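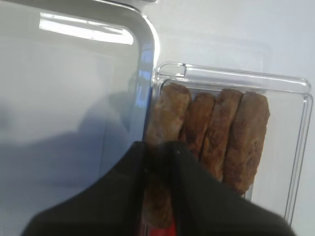
How often should the wrist camera on the Pruvora kit be recalibrated?
Recalibrate after every fingertip change, after any collision stop, and otherwise once every 60 hours of arm time.

Setting up a food assembly task on the Pruvora tabletop kit
Last revised 11 April 2022

This tutorial covers container setup, station teaching and a first stacking sequence. It applies to the Pruvora kit as sold by Clurnby with the standard parallel gripper and the Tilton sequence editor. The arm must already be bolted down and homed. If it isn't, finish the mounting guide first.

Before you start
Clear open-top containers work with the standard fingertips. Remove all lids and store them outside the reach envelope. Wipe the rims; smudges and glare on clear plastic are the main cause of false edge detections. If a lamp reflects strongly off a container wall, move the lamp before you touch the exposure settings.

Step 1. Place the containers
Put the serving tray in the middle of the work area and the ingredient containers around it. Leave enough clearance for the open fingers on both sides of each container. Small angles are fine, as the editor stores rotation with each station.

Step 2. Teach the stations
In Tilton, open Stations and choose Add. Jog the gripper over the container, lower it until the rim fills the guide box, and press Store. Repeat for each container, then for the tray. A container that holds two ingredients needs two stations, one per ingredient. The editor accepts up to 9 stations per layout.

Step 3. Set grip force
Start soft items such as lettuce and sliced tomato at level 2. Patties and sausages can go higher. Raise the level one step at a time and rerun the pick test after each change. Bread marks easily, so check both sides of a bun after the test.

Step 4. Build the sequence
Drag the stations into the order of assembly. Each place action adds the item height to the stack height, so enter item heights before you run anything. Wrong heights show up as items dropped from too far above the stack.
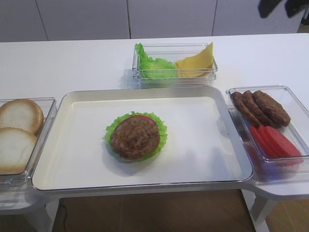 Partial stack on the tray: lettuce, tomato and patty.

Step 5. Run at reduced speed
Set speed to Low and run the sequence once with a hand near the stop button. If the stack drifts to one side, reteach the tray station and leave the ingredient stations alone.

Known limits
Overlapping slices are sometimes picked as a pair. The Nikolaidis narrow fingertips reduce this but add nearly 2 seconds per pick, and they need their own force table. Load it under Tools, Fingertips before the first run.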